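Rondville's little winery is pouring its first sweet red

I stopped by the Rudodura cellar in Bristow on Monday, mostly to be nosy, and came home with a bottle of something I've been waiting on for ages. Gemechu Abera has finally released his fortified red, and yes, they're letting people taste it before they buy!

If you've had his dry reds at the Rondville market you know he likes them big and a bit rough. The new one is softer. It spent 4 years in old barrels, and it smells like dried figs and walnut skins, with a little orange peel once it's been in the glass a while.

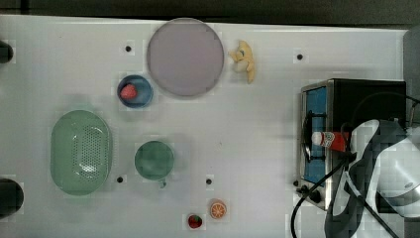

Gemechu told me he stopped the fermentation early with grape spirit so a good bit of the natural sugar stayed put. "I wanted it sweet, but I didn't want syrup," he said, and I think he got there (my sister disagrees, she'd like it sweeter). It's 19% alcohol, so go easy. The pours are small for a reason.

The grapes all come from the Abdel Hamid vineyard, up on the dry slope past the Bristow turnoff. He picked late, in September, and lost part of the crop to birds.
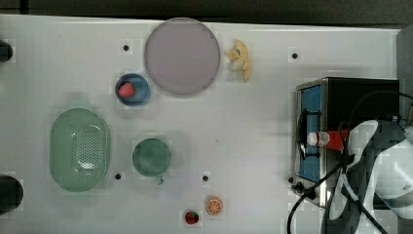 So there isn't much of it. He filled just over 1,000 half bottles, and a chunk of those are already promised to restaurants. They're $26 each at the cellar door, with a limit of 3 per person. I asked about shipping and he says maybe later, once the local orders are filled.

What to have with it? I tried mine with blue cheese, and then with a square of dark chocolate, and the cheese won easily. Serve it a little cooler than the room.
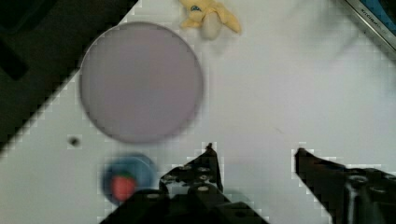
An open bottle should keep for a few weeks in the fridge with the cork pushed back in, though mine is already half gone. The tasting counter opens at noon and closes at 5, every day except Tuesday, and you don't need to book unless you're bringing a big group.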